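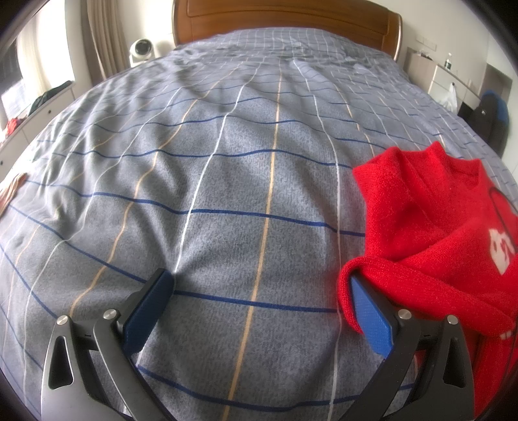
A bed with a checked bedspread and a wooden headboard.

Why Do We Sleep?

Everyone sleeps. Babies do it for most of the day. School-age children need nine to twelve hours a night, and grown-ups need at least seven.

Your body is busy while you sleep. It makes a chemical called growth hormone, which helps your bones and muscles grow. Your brain sorts through the day and stores some of what you learned.

Sleep comes in stages. In light sleep, a small noise can wake you. Deep sleep is harder to wake from. In REM sleep your eyes move quickly under their lids, and you have most of your strongest dreams.

Word to know
Hormone: a chemical that carries messages around the body.

Written by Peiyu Kang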